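Fake flowers, real joy

I have a confession for anyone who remembers my post about killing the supermarket basil in under a week: I have gone over to artificial flowers, completely and happily, and I've been arranging them every chance I get. It started in November when everything outside turned brown and I wanted some color on a table. One bunch of tulips became two, then there were poppy-looking things and purple filler, and now there is a whole drawer (more than 100 stems, if you count the ones with bent necks).

Glass is the other half of it. I'm completely gone on colored glass with green stems coming out of it. 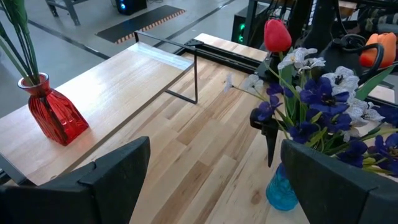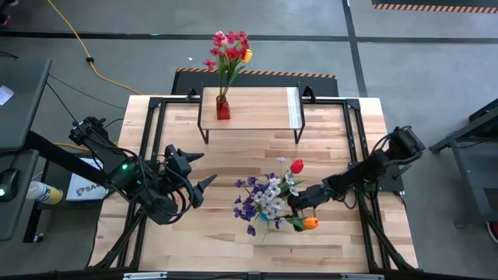
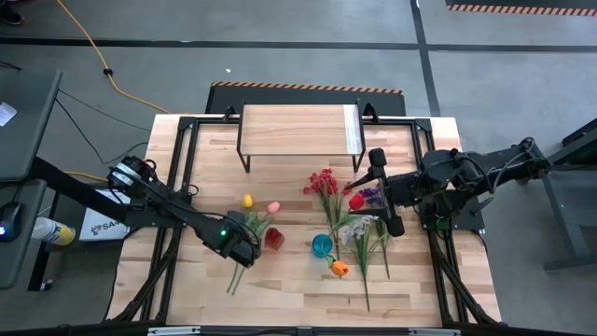

So, red glass. I never thought of myself as a red glass person! I always bought clear, on the theory that clear goes with everything, and with real flowers I still think that's true. But artificial stems have a plasticky, wiry look once they get down into the vase, and clear glass shows you every bit of it. Tinted glass lets the light through and blurs the ugly part. The ribbed and faceted kinds are even better at it, and they throw lovely streaks when the sun is low. Four in the afternoon is my favorite time to look at mine.

A few things I've picked up, in no order at all.

Bend everything. Flowers straight out of the package stand up like pencils. Real tulips flop and lean and go looking for the window, so I give each stem a long slow curve with my thumbs, and then I open one or two leaves away from it. It takes maybe a minute a stem and makes more difference than spending more money.

Mix your heights, but do it roughly. My first arrangements were perfect little domes and they looked like something on a bank counter. Now I let one bloom hang down in front, lower than feels right, and push another one up above its neighbors where it has some room. I still have to sit on my hands to stop myself tucking them back in.

Pick a loud color and then one flower that disagrees with it. A bunch of crimson is gorgeous, but put a single yellow tulip off to the side and suddenly you want to keep looking at it. Same with an orange one next to purple, which I would have told you was hideous a year ago. White in the middle calms the whole thing down if you overdo it (I overdo it).

Two vases beat one. I like a tall narrow bouquet set up on something, a riser or a little shelf or a stack of books, and then a low wide one in front of it. With everything on the same level they just sit there like salt and pepper. If the low one spills over its vase so you can hardly see the glass, so much the better, although it does seem a waste of a pretty blue vase, and I go back and forth on that.

Lay the stems out before you start. I used to pull them from the drawer one at a time and get stuck halfway. With the loose ones flat on the table, heads all pointing the same way, I can see what I've got and which two want to be next to each other.

On the shopping side, my tulips are mostly Mellell, which have a soft rubbery petal that feels a bit like the real thing, and the big open blossoms came from Katona. Katona's leaves are better than their flowers, if you ask me. They have a proper rib down the middle and you can steal them for other stems! I did buy one very fancy spray from Jerkska and the petals shed like a cat, so that was a disappointment. Dust is the thing everybody asks about. I use a soft paintbrush on the petals and a hair dryer on cool for the leaves, and once in a while the sturdy ones get a swish in the sink with dish soap. Stand them in a tall glass to dry or the water sits in the cups and leaves a ring.

For weight, I put glass pebbles in the bottom. Artificial stems are top-heavy and a tall bunch in a light vase will go over if you so much as open a door. I got a bag from Mudeto, 700 of the tiny ones, and I've been finding them under the fridge ever since.

Next I want to try something all in one color, probably pinks, from the palest up to nearly red, in a plain low bowl. I've also got my eye on some ranunculus, and there's a green glass bottle at the thrift store that I've walked past twice now. If it's still there when I go back, it's coming home with me.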